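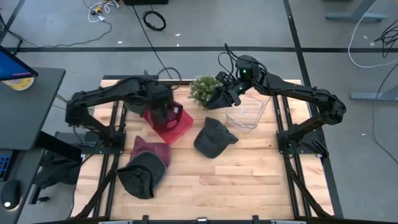 I have now spent more on gripper fingers than on my couch, and the couch at least holds things. The Yeon fingers that came with the arms are fine on anything with corners. Caps have opinions instead of corners. The crown folds, the brim swings around, and a cap like the maroon one over the red bin will pinch nicely by its fabric and then hang at whatever angle it likes. So I bought a Stalturell set with softer pads and ran both through the same job: cap off the table, into the bin, 183 tries per set.

The Yeon fingers dropped 47. The Stalturells dropped nine, and I was ready to be smug about that until I looked at the clock. They're slow to let go. The pads cling, the cap comes halfway back out with the gripper, and the arm has to shake it off like a wet sock.

I tried fixing that in the controller with a wider opening, which helped - and also knocked over the plant, twice.

The Stalturells stay on for now. They're rated for 2000 hours, according to the leaflet, and I'm already suspicious of the left pad. Next up is a wrist camera from a shop in Rurndale, if it ever ships.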